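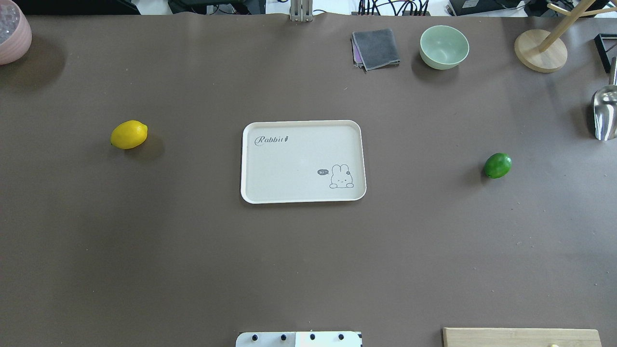 새 입주자의 적응 기간은 언제 끝난 것으로 보는가?

적응 기간의 끝은 날짜로 정하지 않고, 입주 후 60일째에 여는 적응 평가 회의에서 정한다. 회의에서 종결로 정하면 담당자는 일반 생활 지원으로 전환하고, 연장으로 정하면 30일 뒤에 다시 연다. 연장은 흔한 일이고 실패로 기록하지 않는다.

인쇄하기 | 이메일로 보내기

노인주거서비스론 강의 노트 4
주제: 입주 초기 적응 지원

지난 시간에 입주 상담과 계약까지 다루었다. 이번 시간은 계약 이후, 입주일을 전후한 시기부터 적응 평가 회의까지다. 계약서 조항에 관한 질문이 남은 사람은 3주차 노트의 뒷부분을 먼저 읽고 올 것. 돌봄 등급 판정은 다음 시간에 따로 다루므로 오늘은 독립생활동 입주자를 기준으로 설명한다.

1. 용어

적응 지원은 시설마다 부르는 이름이 다르다. 환영 프로그램, 초기 정착 지원, 입주 동행 등이 모두 쓰인다. 이 수업에서는 입주 결정일부터 적응 평가 회의에서 종결이 날 때까지의 지원 전체를 적응 지원이라고 부른다. 입주 첫 주의 시설 안내만 가리킬 때는 오리엔테이션이라고 쓴다. 과제에서 두 말을 섞어 쓰는 경우가 많은데 구분해서 쓰기 바란다.

동행자는 새 입주자와 짝을 이루는 기존 입주자다. 직원이 아니고, 보수를 받지 않으며, 돌봄 업무를 하지 않는다. 담당자는 직원이다. 이 둘의 역할을 나누는 것이 오늘 수업의 절반쯤을 차지한다.

2. 입주 전

입주일 전에 할 일은 사전 방문, 생활사 기록, 물품 정리 세 가지로 나누어 본다.

사전 방문은 담당자가 입주 예정자의 현재 집을 찾아가는 것이다. 예정자가 시설을 둘러보는 것과는 별개의 절차다. 집에 가 보면 상담실에서 듣지 못한 것을 알게 된다. 낮 시간을 주로 어느 방에서 보내는지, 전화기를 어디에 두는지, 현관에서 신발을 신을 때 어디를 짚는지 같은 것이다. 방문 시간은 한 시간을 넘기지 않는다. 가족이 함께 있더라도 질문은 예정자 본인에게 한다. 가족이 대신 답하면 답을 적되, 누가 답했는지를 같이 적는다.

생활사 기록은 한 장짜리 양식이다. 길게 쓰는 시설도 있지만 교대 근무자가 읽지 않는 기록은 쓸모가 적다. Hisard의 양식은 앞면에 다음 항목만 둔다.

불리고 싶은 호칭
오래 한 일
함께 살던 사람, 지금 연락하는 사람
하루의 순서(일어나는 시간, 식사, 낮잠, 잠드는 시간)
싫어하는 것
남에게 말하지 않았으면 하는 것

마지막 항목은 내용을 적는 칸이 아니다. 그런 것이 있는지 여부와, 누구에게 물어야 하는지만 적는다. 작년 수강생 과제 중에 이 칸에 배우자와의 사별 경위를 그대로 쓴 것이 있었다. 양식이 근무자 전원에게 공유된다는 점을 잊은 경우다.

호칭은 첫 항목에 놓인 이유가 있다. 교직에 있었던 사람이라고 모두 선생님으로 불리기를 원하지는 않는다. 어르신이라는 말을 불편해하는 입주자도 많다. 본인이 정한 호칭을 입주 첫날 아침 인계에서 전달하고, 식당과 경비실에도 같은 내용을 보낸다.

물품 정리는 가족과 충돌이 자주 생기는 부분이다. 방의 넓이가 정해져 있으니 대부분은 두고 와야 한다. 담당자는 무엇을 버리라고 권하지 않는다. 방의 평면도와 치수를 미리 주고, 들어갈 가구를 본인이 종이 위에 놓아 보게 한다. 결정하지 못한 물건은 보류 목록에 올리고 입주 뒤에 다시 본다. 보류 물품을 보관할 장소가 없는 시설이라면 가족에게 보관 기간을 정해 부탁한다.

3. 입주 당일

입주 시간은 오전 10시를 권한다. 이사 짐이 들어오고 나서 점심 식사까지 사이가 생기고, 저녁이 되기 전에 침대와 조명을 점검할 수 있다. 금요일 입주는 되도록 피한다. 담당자가 쉬는 주말에 첫 이틀을 보내게 된다.

당일 점검 순서는 다음과 같다.

침대 높이와 머리 방향
야간 조명, 화장실까지의 동선
비상 호출 버튼(본인이 직접 눌러 보고 응답을 확인)
전화와 인터넷
약 보관 위치
방 열쇠 또는 카드

호출 버튼은 설명만 하고 넘어가는 일이 많다. 반드시 본인이 누르게 한다. 버튼을 누르면 폐가 된다고 생각하는 입주자가 적지 않으며, 한 번 눌러 본 사람과 그렇지 않은 사람은 실제 상황에서 차이가 난다.

서류는 당일에 받지 않는다. 서명이 필요한 것은 전날까지 끝내거나 이튿날로 미룬다. 시설 전체를 도는 안내도 첫날에는 하지 않는다. 방, 식당, 그리고 방에서 가장 가까운 휴게 공간까지만 같이 걸어 본다. 나머지는 첫 주 안에 나누어 한다.

4. 첫 식사

첫 식사를 따로 떼어 다루는 까닭은 많은 입주자가 나중에 가장 힘들었던 순간으로 식당 문 앞을 꼽기 때문이다. 이미 자리가 정해진 것처럼 보이는 식당에 혼자 들어가는 일은 누구에게나 어렵다.
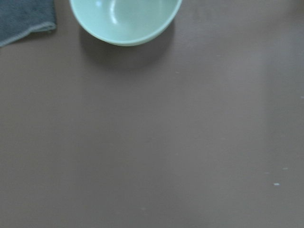
자리는 사전에 정해 둔다. 동행자가 방으로 가서 같이 내려오고, 동행자의 평소 식탁에 한 자리를 비워 놓는다. 식탁에 앉을 다른 입주자에게는 새 입주자의 호칭만 미리 알린다. 직업이나 가족 사항은 알리지 않는다. 본인이 말하고 싶은 만큼 말하게 둔다.

첫날은 방에서 먹겠다고 하는 사람도 있다. 그렇게 해도 된다. 다만 이튿날 점심에는 다시 권하고, 사흘째에도 방에서 먹는다면 담당자가 이유를 물어본다. 이유는 여러 가지다. 틀니가 불편해서 남 앞에서 먹기 싫은 경우가 있고, 식사 시간이 평소보다 이른 경우가 있고, 소리가 울려서 대화가 들리지 않는 경우도 있다. 청력 문제라면 벽 쪽 자리로 바꾸는 것만으로 나아지기도 한다.

Wirholm에서는 식탁 배정을 한 달 동안 고정했다가 그 뒤로 풀었다. 고정 배정을 계속해 달라는 입주자와 답답하다는 입주자가 갈렸고, 지금은 점심만 고정한다. 정답이 있는 문제는 아니다. 각자 실습 기관의 방식을 조사해 올 것.

5. 동행자 제도

동행자의 일은 네 가지로 정한다. 첫 식사에 함께 간다. 첫 주에 공용 공간을 나누어 안내한다. 행사 하나에 같이 참석한다. 걱정되는 점이 있으면 담당자에게 말한다.

하지 않는 일도 문서로 정해 둔다. 약을 챙기지 않는다. 부축하거나 옮기지 않는다. 돈을 맡거나 빌려주지 않는다. 가족과 직접 연락하지 않는다. 새 입주자가 부탁하더라도 담당자에게 넘긴다. 이 목록은 동행자를 보호하기 위한 것이므로 새 입주자와 가족에게도 같은 종이를 준다.

동행자를 고를 때 흔히 하는 실수는 가장 활발한 입주자에게 계속 맡기는 것이다. Mathebula에서는 한 해 동안 동행자 활동의 대부분이 입주자 몇 명에게 몰렸고, 그중 두 사람이 연말에 그만두었다. 이후 한 번 동행을 맡으면 다음 차례까지 석 달을 쉬게 했다. 말수가 적은 사람이 동행자로 더 잘 맞는 경우도 있다. 새 입주자가 조용한 편이라면 특히 그렇다.

고향이나 직업이 같다는 이유로 짝을 짓는 것은 신중해야 한다. 대화의 실마리는 되지만, 알리고 싶지 않은 과거가 겹칠 수도 있다. 하루의 순서가 비슷한 사람끼리 짝을 짓는 편이 무난하다. 일찍 일어나는 사람은 일찍 일어나는 사람과 맞춘다.

짝이 맞지 않으면 바꾼다. 바꾸는 절차는 간단해야 하며, 어느 쪽에도 사유서를 쓰게 하지 않는다.

6. 첫 60일의 흐름

첫 주: 매일 짧은 방문. 담당자가 하루 한 번 들르고, 방문 시각은 입주자와 정한다.

둘째 주부터 넷째 주: 주 2회 방문. 이 시기에 기분이 가라앉는 입주자가 많다. 짐 정리가 끝나고 가족의 방문도 줄어드는 때다. 가족에게는 입주 전에 이 시기를 미리 설명해 두는 것이 좋다. 설명을 들은 가족은 전화로 집에 가고 싶다는 말을 들었을 때 덜 당황한다.

33일째: 중간 점검. Kerkel의 양식을 쓰는 기관에서는 이날 담당자와 입주자가 생활사 기록을 다시 펴 놓고 고칠 곳을 고친다. 하루의 순서 항목이 가장 많이 바뀐다. 날짜 자체에 특별한 근거는 없고, 첫 달 청구서가 나간 뒤에 점검을 하려다 보니 굳어진 것이다. 청구서를 보고 생긴 질문을 함께 처리할 수 있다는 장점은 있다.

다섯째 주 이후: 주 1회 방문. 동행자의 역할은 대개 이 무렵 끝난다. 끝났다는 것을 두 사람에게 분명히 말해 준다. 그 뒤에 친구로 지내는 것은 두 사람의 일이다.

60일째: 적응 평가 회의. 본인이 반드시 참석한다. 본인 없이 가족과 직원만 모인 회의는 평가 회의로 치지 않는다.

7. 살펴볼 신호

다음은 기록에 남기고 담당자 회의에 올리는 것들이다.

식사량이 눈에 띄게 줄어든 상태가 사흘 이상 이어짐
짐을 풀지 않음
낮에 방 안의 불을 켜지 않음
밤중 호출이 갑자기 늘어남
전에 하던 전화 통화를 하지 않음
같은 질문을 되풀이함

하나만 보고 판단하지 않는다. 짐을 풀지 않는 사람 중에는 원래 정리를 천천히 하는 사람도 있다. 같은 질문의 되풀이는 인지 저하로 바로 연결하기 쉬운데, 낯선 환경에서는 누구나 같은 것을 여러 번 묻는다. 다만 입주 전에 없던 변화라면 의료진에게 알린다. 우울이나 인지에 관한 판단은 담당자의 일이 아니다. 담당자는 본 것을 날짜와 함께 적는다.

기록 문장의 예를 든다. "의욕이 없어 보임"은 쓰지 않는다. "점심 권유에 고개를 저음. 어제 저녁과 오늘 아침도 방에서 식사"라고 쓴다.

8. 가족

가족의 방문 횟수를 시설이 정해 주는 일은 피한다. 예전에는 입주 후 2주 동안 방문을 삼가라고 권하는 시설이 있었으나 이 수업에서는 권하지 않는다. 입주자가 원하는 만큼 오는 것이 원칙이다.

연락 창구는 한 사람으로 한다. 형제자매가 여럿이면 각자 담당자에게 전화해 서로 다른 요청을 하는 일이 생긴다. 창구가 되는 가족은 입주자가 고른다. 입주자가 고르기를 어려워하면 급한 연락과 일상 연락을 나누어 두 사람을 정하는 방법도 있다.

가족이 보내온 요청은 입주자에게 알리고 의견을 확인한 뒤에 처리한다. 어머니를 노래 교실에 꼭 넣어 달라는 요청이 와도 본인이 싫다고 하면 넣지 않는다.

9. 사례 토의

사례는 초청 강사 Thandeka Pretorius 선생이 작성한 것을 줄였다. 세부는 바꾸었다.

ㄱ씨는 남편과 사별한 뒤 딸의 권유로 입주했다. 첫 주는 식당에도 나오고 동행자와 산책도 했다. 셋째 주부터 점심을 거르고, 동행자에게 딸이 집을 팔았을까 봐 걱정된다고 말했다. 동행자는 이 말을 담당자에게 전할지 망설이다가 며칠 뒤에 전했다. 담당자가 확인해 보니 집은 팔리지 않았고, 딸은 어머니가 속상할까 봐 집 이야기를 일부러 피하고 있었다.

토의할 점:
동행자가 망설인 것은 잘못인가. 동행자 교육에서 무엇을 미리 말해 두었어야 하는가.
담당자는 딸에게 먼저 연락해야 하는가, ㄱ씨와 먼저 이야기해야 하는가.
이 내용을 생활사 기록에 적는다면 어디에, 어떻게 적을 것인가.

조별로 답을 정리해서 수요일까지 제출한다. 두 번째 질문은 의견이 갈려도 괜찮으니 소수 의견을 지우지 말고 같이 적는다.

10. 과제

실습 기관 한 곳의 적응 지원 절차를 조사해 보고서로 낸다. 분량은 공백을 포함해 2,000자. 기관의 양식을 첨부할 때는 입주자 정보가 없는 빈 양식만 쓴다. 직원 한 명 이상을 면담하고, 가능하면 동행자 경험이 있는 입주자도 면담한다. 입주자 면담은 기관의 허락과 본인의 동의를 모두 받은 뒤에 한다.

보고서에는 입주 전, 당일, 첫 달, 평가 회의의 네 단계가 모두 들어가야 한다. 해당 기관에 없는 단계가 있으면 없다고 쓰고, 그 시기에 실제로 누가 무엇을 하는지를 적는다.

면담 질문지 초안은 조교 Berkay Sarıgül에게 먼저 보여 줄 것. 작년에는 질문지 없이 갔다가 다시 방문한 조가 있었다.

다음 시간: 돌봄 등급 판정과 생활동 이동. 생활동을 옮기는 입주자에게도 적응 지원을 다시 하는지 각자 실습 기관에 물어 오기 바란다.

인쇄하기 | 이메일로 보내기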